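**Fledeo Releases Results of Family Screen Habits Survey**

Fledeo, a maker of household scheduling software, has published the results of a survey on evening device use in homes with children aged three to nine.
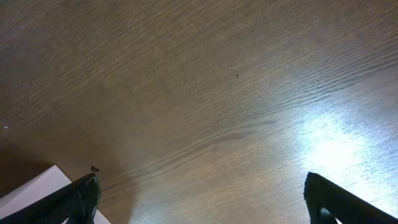 *By Ilse Weidemann, Fledeo Press Office*

The survey covered 600 households. Parents kept a written log for 41 days, recording when phones, tablets and televisions were switched off and when each child was asleep. Logs with more than three missing evenings were excluded from the sleep analysis, leaving 256 complete sets.

In the complete sets, 78 percent of parents reported at least one device in use during the hour before bedtime.

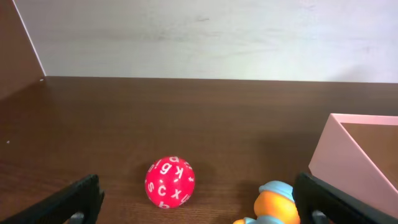
Tablets were the device most often named, followed by televisions in shared rooms. Phones were logged mainly on travel days. The survey did not record what was watched or played, and it was not designed to show whether device use caused later sleep.

The log form was prepared with Böttcher, a research firm. Families received it on paper to avoid adding a further screen task to the evening. 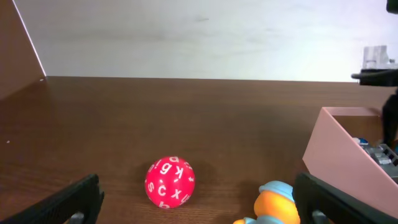 BRILEDBERG, 2019-10-12

The full tables and a blank copy of the log form can be requested from the press office. A follow-up survey will open in January in the Vollwood district and will add weekend mornings.
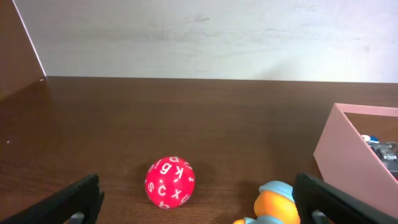 **Who can take part in the follow-up?**

Any household in the district with at least one child aged three to nine. Parents may register by mail or by phone, and one log is issued per child.

**Media contact:** Ilse Weidemann, Fledeo Press Office, Briledberg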